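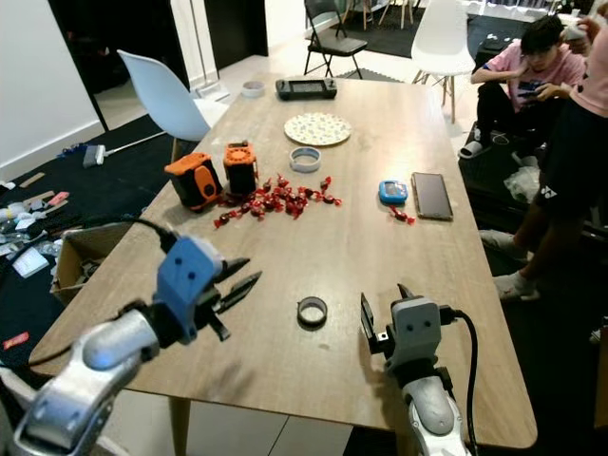 Section 4: Binding the Radio and Setting Up the Steering

Now we get to the fun part! By the end of this section your Bastance buggy will be talking to its transmitter and tracking in a straight line, and you'll be ready for your first pack. If you bought the Mimgate receiver separately, finish the wiring in Section 3 before you start.

You will need:
Charged 2,000 mAh drive pack
Transmitter with fresh batteries
2.0 mm hex driver
A stand or block that keeps all four wheels off the bench

CAUTION: Take the pinion gear off or slide the motor back out of mesh before you bind. An unbound receiver can send full throttle to the speed control, and a buggy that leaps off a bench lands hard.

Binding

1. Set the car on the stand with the power switch OFF.
2. Plug the red bind plug into the port marked BAT/B on the receiver.
3. Connect the drive pack and turn the car ON. The receiver light flashes quickly.
4. Hold down the bind button on the transmitter and switch the transmitter ON. Keep holding until the receiver light goes solid, usually within 5 seconds.
5. Switch the car OFF, then the transmitter. Pull out the bind plug and put it somewhere you'll find it again (a spare ships in the small parts bag, taped to the antenna tube).
6. Transmitter ON, then car ON. Turn the wheel left and right. The front wheels should follow right away!

Note: If the light keeps flashing, move the transmitter at least an arm's length from the car and repeat from step 1. Sitting too close is the usual culprit.

Centering the steering

7. Set steering trim and sub-trim to zero on the transmitter.
8. With the radio on, remove the servo horn screw and lift off the horn.
9. Refit the horn on the spline that puts it closest to straight up. It may lean by a hair, and that's fine.
10. Use sub-trim to bring it the rest of the way, then tighten the screw.
11. Adjust both steering links until the front tires point dead ahead. Turn the two links by the same amount.

End points

12. Turn the wheel to full left. Raise the left end point until the steering block just touches its stop, then back off two clicks.
13. Do the same on the right.

CAUTION: A servo that buzzes at full lock is pushing against the stop. Back the end point off right away. A few minutes of this will cook a servo.

14. Set the steering dual rate to 40 percent for your first laps on carpet. On dirt, go higher as you get comfortable.

Fail-safe

15. Hold the trigger at light brake and press SET on the receiver until it blinks twice. With the wheels still off the bench, switch the transmitter OFF and check that the throttle channel goes to brake.
16. Refit the pinion (27 tooth in the kit) and reset the gear mesh as shown in Section 2.

Tip from Hui-mei Kong, who did the test driving on the Charbonneau chassis: write your end points on a strip of masking tape inside the body shell. Swapping in an Oterano servo later will go much faster!

Go on to Section 5 for ride height and shock oil.

Revised 26/02/2020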